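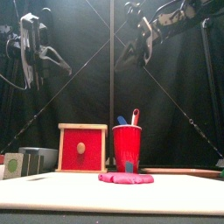
Keeping Utensils Upright at the Table: A Study of Cups, Stands and Small Storage Blocks

Final project report, introductory course in household product design
Submitted by Yoon-hee Cha

Summary

This report presents the results of a one-term project on the short-term storage of eating and serving utensils on a shared table. The project compared a plain plastic cup with two purpose-made holders and considered how each behaves when utensils are put in, taken out and moved from one place to another. A secondary part of the work dealt with wooden blocks used as heavy neighbors or supports for lighter objects. The principal finding is that a tall, slightly tapered cup serves well for two utensils of moderate weight, provided that the handles lean toward opposite sides of the rim.

1. Background

The assignment asked each student to select an ordinary object used at meals and to examine whether its form suits its use. The author selected the drinking cup in its second role as a utensil holder. Many households and cafeterias keep forks, spoons and spatulas in cups that were sold for drinks. The practice costs nothing and requires no instruction, yet it receives little attention in the course readings, which deal mainly with drawer trays and hanging rails.

Two commercial holders were obtained for comparison. The Sernano is a divided stand with a weighted foot. The Ukosetti is a low, open box with a slotted lid. Both were purchased with the course materials allowance and remain in the department's collection. The working name Wirard was given to the author's own design, which is discussed in Section 5.

2. Materials

The cup used throughout the trials is a red plastic one with a rolled rim edged in white. It is tall in proportion to its width and narrows slightly toward the base. A small blue tab on the front, near the bottom, served as the reference mark, so that the cup could be set down facing the same way at the start of each trial.

The two utensils have handles of clearly different character. One handle is blue and rounded. The other is red and white, with a hole near its tip, and stands a bit higher in the cup. Utensils with contrasting handles were chosen so that notes could refer to them by color alone. In the trial sheets they appear simply as "blue" and "red-white."

All trials were carried out on a flat white board laid across the table. An earlier attempt on a cloth-covered surface was abandoned, as folds in the cloth gave the cup an uneven footing and the results could not be compared.

3. Method

Each trial consisted of placing both utensils in the holder, moving the holder 220 millimeters along the board, and removing the utensils one at a time. The order of removal was alternated. A trial was recorded as successful if the holder remained standing and neither utensil fell out or slipped below the rim. The cup was used in 200 trials. The two commercial holders were each given a shorter series, and their results are therefore treated as supporting material only.

Observations were written down at the table and copied into a single record at the end of each session. The complete record contains 846 lines, including remarks on handling that did not affect the result of a trial. It has been deposited with the report.

4. Results

4.1 The cup

The cup performed better than had been expected at the proposal stage. When the two handles leaned to opposite sides, their weights largely offset one another and the cup could be moved without special care. When both leaned to the same side, the cup tipped more readily, in particular if it was pushed near the rim. Gripping it lower down reduced this effect.

Removal was easiest with the red-white utensil, whose higher handle could be taken hold of without touching the other. The blue handle sometimes carried its neighbor with it for a short distance. This was noted as an inconvenience and was not counted against the cup.

4.2 The commercial holders

The Sernano did not tip in any trial. Its divisions kept the utensils apart, although the narrower division was difficult to find without looking directly down at it. The Ukosetti was equally stable but required more exact placement, and the lid shifted on several occasions — a fault that might be corrected with a deeper groove.
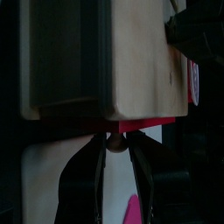
Cha workroom, January 14, 2019

The wooden block was examined in a separate session after the main series had been completed. It is of pale, light-beige wood, smooth on the front, with faint vertical grain and a softly rounded lower corner. Part of the front is set back and darker, in a grayish olive, with a thin pale rim at the left and bottom. A flat piece in bright red lies directly beneath the block.

The purpose of the session was to consider whether an object of this kind could stand beside the cup and steady it. Two points were recorded. First, a rounded corner is pleasant to handle and less likely to catch on a neighboring object. Second, a recessed face offers a natural place for a label, a matter of some use where several blocks are kept together. The small dark mark in the wood was left as found, and no finish was applied.

5. Proposed design

The Wirard design combines the cup with a low wooden base. The base has a shallow round opening to receive the foot of the cup and softened corners. The cup remains removable for washing. A recess in the front of the base carries a colored tab, so that each user at a shared table may recognize his or her own place.

Drawings were prepared at full size and a cardboard model was made. The model confirmed that the opening should be only slightly wider than the foot of the cup. A looser fit permitted the cup to lean, and a tighter one made it necessary to hold the base with the other hand when lifting the cup out. A wooden version has not yet been built.

6. Limitations

The trials were conducted by one person with one pair of utensils. Heavier items, such as ladles, were not included. Wet utensils were also excluded, although they are common in actual use and would probably affect both grip and cleaning. The results for the commercial holders rest on fewer trials and should be read accordingly.

7. Further work

The author intends to build the wooden base during the coming term and to repeat the full series with it. The reviewers of the draft report asked that a third utensil be added, and the trial sheet has been revised to allow for this. The revised sheet is included with the drawings as Appendix B.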